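Planning for a Gripper Cell: Your Questions

How much should we set aside the first year?
More than the price on the quote, I'm afraid! Our own first-year spend at Dewan came to $1,321 over the figure we had signed off, nearly all of it in cables, brackets and spare fingertips.

Do we need to buy the arm before we try anything?
Please don't. Try your parts in simulation first – it costs you some patience and a decent computer, and you'll learn which gripper you want before the purchase order goes out. Bello Nwosu ran 166 trial grasps that way before we asked Jelten for a price.

How long does delivery take?
We waited 73 days. If you'd like to be running by December, order in summer and be kind to your receiving desk.

Can one gripper handle both thin and bulky items?
Sometimes, and it's well worth checking with your own awkward shapes, the flat upright ones especially.

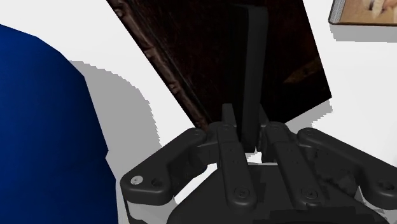
Vunness, 2021-10-23
A simulated run with the two-finger model, its narrow tips on either side of a tall black slab, with a dark brown board tilted up behind it. If your stock is anything like this, budget for a second set of fingertips, and ask the seller what they cost before you sign.

Who do I ask about leasing?
Write to Rozália Bárány, who keeps the lease terms for all 3 of our sites and is happy to share them.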